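3.2 Table surface and packaging

Small goods were handled on a light-coloured wooden table with a long, wavy grain. Packets were treated as a separate class from rigid items such as glasses and rolls of tape, as a printed film packet has no fixed outline and may twist along its length when pinched.
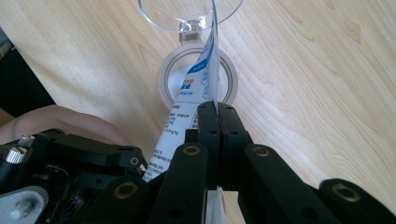

Rulloton objected that twist ought to be recorded as a property of the grip and left out of the packet class altogether. We kept it in the class, but report it in a column of its own (Table 2).

The bare table was also recorded. Pale marks on the wood can be mistaken for scraps of white film, and the grain itself gives long edges that a simple outline method tends to follow. Marks were left in place and entered on the Felex sheet.
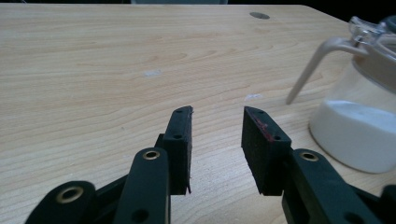
Figure 4. Tabletop with small whitish marks.

Larger pouches raise a different problem - the print is dense, and it seldom lies the right way up. Barcode, QR code, seal and date code may each need a different reading direction. On a curved side, the date code was read last.

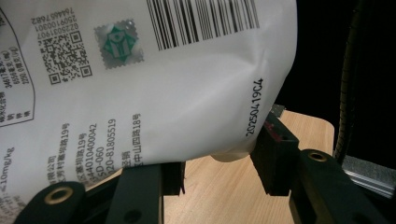
Codes in dotted type were copied by hand, character by character, with no attempt to interpret them as dates. Where a panel was only partly visible, its figures were entered as incomplete.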